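The Great Towel Sort, Part 3

Posted 11/11/2023

Welcome back to the gallery! If you're new, I'm Mercy Nyaga, and this is the page where I show off my linen situation one shelf at a time (there are a lot of shelves). The first two parts were bed sheets and table things, and you were all very kind about the state of my pillowcases. This time it's towels, which I'd been putting off since February.

We moved into the Brondport apartment with far too many of them. Some came from my mother, some from the old place in Beltcombe, and a whole bag came from my cousin Erick Obura, who was moving somewhere with one tiny bathroom and wanted them gone. I said yes to the lot, of course. I love a towel! But they'd been living in a heap at the bottom of the hall closet, and every time I pulled one out the rest came along with it.

So I've been folding. My method is nothing fancy: in half the long way, in half again, then thirds, and into a basket instead of onto a shelf. A basket slides out, you take what you want, and the pile behind it stays put. I do all of it at a desk, standing up, with the radio on, and my back thanks me for it. If you fold on the bed like I used to, try a desk or a counter once and see how you feel the next morning.

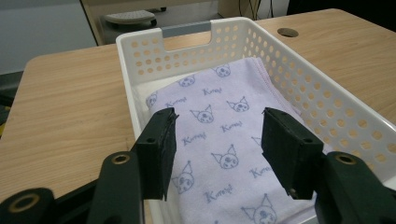
Lavender towel, folded and in its basket. I'm such a fan of all those little round holes!

I went back and forth on baskets for ages. Wicker is gorgeous but it snags, and I have the pulled loops to prove it. Fabric bins go floppy the minute you take two things out. Plain white plastic with holes wins for me: it lets the air through, it wipes clean, and a handle you can get your fingers into makes such a difference when the thing lives up high. It also goes with every color, and I have some very odd colors (there's a mustard one coming up in the next part, brace yourselves).

A few of you asked about prints. I keep the printed towels separate from the plain ones and fold them with the pattern facing out, so I can tell at a glance what I'm grabbing. Lavender is my favorite for the guest basket. My sister says it looks like a hotel and I'm choosing to hear that as praise.

Next up: hand towels, washcloths, and the beach ones from our trip to Marar, still full of sand no matter what I do. If you have a trick for sand, leave it in the comments, please!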